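Review: the robot arm afternoon at the Silledow workshop, Illton
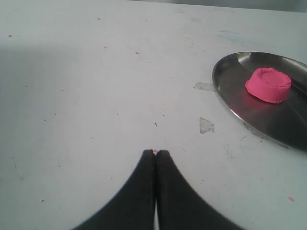
Getting there and getting in

I went in July, on the 2 o'clock session, and I'd go again tomorrow. The Silledow building is at the far end of Illton, a short walk from the stop for the 209 bus. Parking is poor, so take the bus if you can. Tickets were £2 on the door and the group was kept to 40, so everybody got a decent view of the bench.

The demonstration

Most of the session belongs to the Zatar, a two-fingered arm that Silledow uses for handling soft things. I had expected boxes and bolts. What we got was modelling dough, bright pink, in a steel tray, and I loved it! Dough is a brilliant choice, because it shows up every mistake. Squeeze a wooden block too hard and you'd never know, but squeeze dough and the dent is there for the whole room to see.

The fingers are black and curved, and they close right up against each other with a seam down the middle. On our session the arm did several lifts, and one came down lopsided (big groan from the back row). The operator put it back and ran it again, slower, with the grip eased off a touch, and talked us through the change as it went. That was my favourite part of the afternoon. There's a camera down by the fingers as well, and its view goes up on a wall screen, so you see the tray much as the arm does. Pink crumbs all over the table by then, of course.

Having a go

You get a turn with the hand controller if you queue early. It's harder than it looks. Left and right came easily enough, but judging height from the screen had me hovering like a nervous wasp.

Grumbles

The room is noisy, and the talk before the demo (on the Henríquez method for setting grip force) went over my head in places. A printed sheet would help. The seats are hard too.

Worth it?

Yes, very much so, for adults and for any child who can sit through the talk. Sit on the left if you want to see both the arm and the screen.

Related reviews
Illton Clock Room: winding day
Soldering for beginners, evening class
Silledow workshop: laser cutter taster
A morning at the model railway sheds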